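Aitana Ibarra looks after the hand grippers at Stollorside, and her opinion of them is that of a landlady. "They come home filthy and they never say where they've been," she says. Mostly it's lint.

She changes the blue finger pads every 250 hours, or sooner if a corner lifts. The manual says 1,000. "The manual has never met a bedspread."

Then she goes over the pivots – a drop of oil, wipe, open and close 24 times, wipe again.
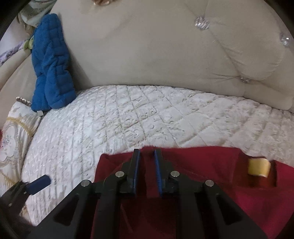 Two fingers that don't meet square will pinch cloth on one side only, and she shims them by eye. Barrios, at the next bench, uses a gauge. "His are also fine," she says.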